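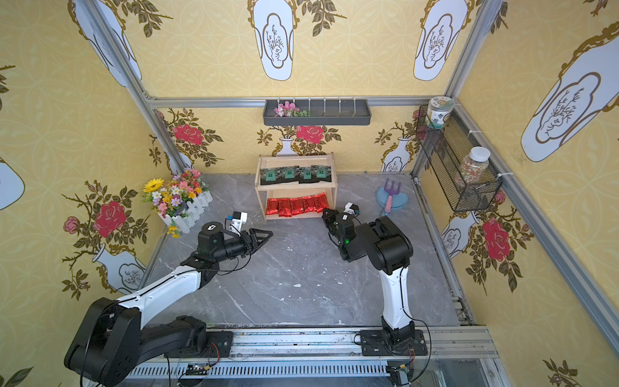 Shelf work begins with one decision: what goes up and what goes down. In this unit we speak only about small packets, the kind which have no stiff box around them, and about small shelves with two or three levels. The general rule of our course is one product, one level. On the light wooden shelf the rule is kept well, with the black-and-green packets on the upper level and the red foil ones on the lower. A customer who stands two metres away can already tell that there are two products. If you mix the colours on one level, the customer must come near and read, and many customers do not come near.

Unit 4. Small packets on a small shelf

What you need to know before the lesson: the words facing, level, row, gap, front line. If you have missed Unit 3, please read the page about the front line first, because I will not repeat it.

4.1 Standing or lying

A packet can stand or it can lie. A standing packet shows its label to the person in front of the shelf. A lying packet shows its label mostly to the person who looks from above. For this reason we prefer lying packets on low levels and standing packets at the height of the eyes. On a table display everything is lower than the eyes, so both ways are possible, and you should try both before you decide.

Soft packets do not like to stand alone. They lean. A little leaning is no problem when all packets lean in the same direction and with the same angle. When each one has its own angle, the row looks tired, even if it was filled five minutes ago. Compare the upper row again: four packets, four teal labels, and the angles differ. Now look at the right end of the lower row, where the last red packet is tilted and sits a bit higher than its neighbours. How would you correct these two points, and in which order? Write your answer in two or three sentences before you continue.

4.2 Overlap

Overlap is permitted up to one quarter of the packet, never over the label. In the Clallano method, which we use in this course, the left packet is always in front. Some shops do it from the right. Both are fine, but one shop must choose one.

4.3 Decoration near the shelf

Flowers, toys and seasonal objects are there to bring the eye to the product. They should not stand in front of it. A planter of artificial flowers put diagonally at the left side is a good solution, for the line of the fence leads to the shelf and the packets stay free. A toy garden fork is also suitable for a spring theme, but please decide if it lies or stands, and do the same in every display of the series. Patterned walls are difficult. When the wall has already roses and vases, use fewer decorations than you would like.

4.4 The surface

Dark and grey tabletops show every crumb and every small piece of paper. White flecks in the open middle of the table are the first thing the eye finds, before the product. Clean in this order: shelf, decoration, table. If you clean the table first you will do it twice. Use a dry cloth for foil, as a wet one leaves marks.

4.5 Time and quantities

For the practical exam you have 30 minutes for one small display, from the empty table to the finished one. In the Nundoreo storeroom you will find a box with 116 mixed packets. You do not need to use many of them. Students often take too much, and then the shelf is full and nothing can be taken out with one hand. Leave a finger of space over each packet.

Homework

Build a display with two products at home. Tea, soup, biscuits, seeds, all is accepted. Make one photo from the front and one from the side. Add a text of about 1000 characters where you explain your choice of levels. Hand it in before the end of April.

Reading: Alvarado reader, page 39, only the part on soft packaging. The part on bottles comes in Unit 5.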